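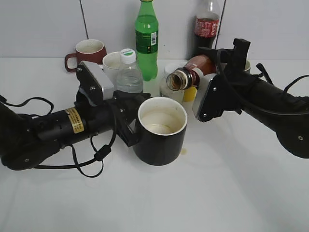 Tea and coffee tasters wanted for the Histus drinks panel

November – posted by the Sultia tasting room

Do you argue over how long a brew should stand? We'd love to meet you! Histus is a long-running study of what people like in a hot drink, and we need 142 new tasters for the winter round.

You'll come in for 6 sessions, each on a Thursday evening, and try milky teas, coffees and a few malt drinks. You score each one on a paper card and tell us why. No training needed – plain words like "too thin" or "tastes of toast" are perfect. 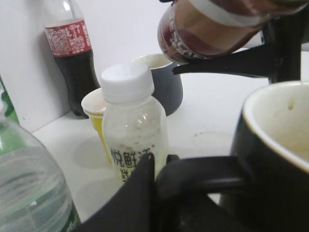 We pay 200 in Umer shopping vouchers once you've finished the last session, and your bus fare to Roy Street is covered too. You must be over 18 and happy to drink cow's milk. Smokers are welcome, but please tell us when you apply.

To join, send your name and your usual brew to the panel desk, quoting ref 3846.

Contact the panel desk | © Sultia | Back to top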